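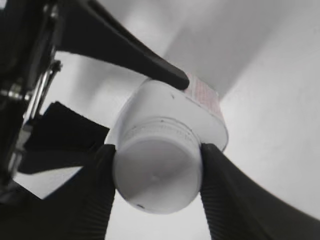

Item 7: white bottle, screw cap, red-printed label

Fivgate Stockroom – Chemical and Cleaning Storage Check
Date: 2026-10-08
Checked by: Guilan Lei
Room: 317

1. Caps present and closed – OK. Item 7 has its cap on. Small dark specks on the bottle, one on the shoulder and one by the cap. Wipe down and look again at next check.

2. Labels attached and readable – Partly. Two Verkik refills on the lower shelf have labels peeling at the corner. Reprint both.

3. Bottles stored upright when shelved – OK.

4. Spill tray clean – No. Dried residue at the back left. Same comment in August, still open.

5. Incompatible products kept apart – OK. Grinora descaler moved to shelf 83 and the log updated.

6. Safety sheets in binder – Missing for one product. Requested from supplier, ref. 444.

7. Gloves and eye protection in drawer – OK, but size medium gloves are low.

8. Door closes and latches – OK. Handle is loose – needs a screwdriver, no work order.

Result: pass with comments. Items 2, 4 and 6 to be closed before the next check.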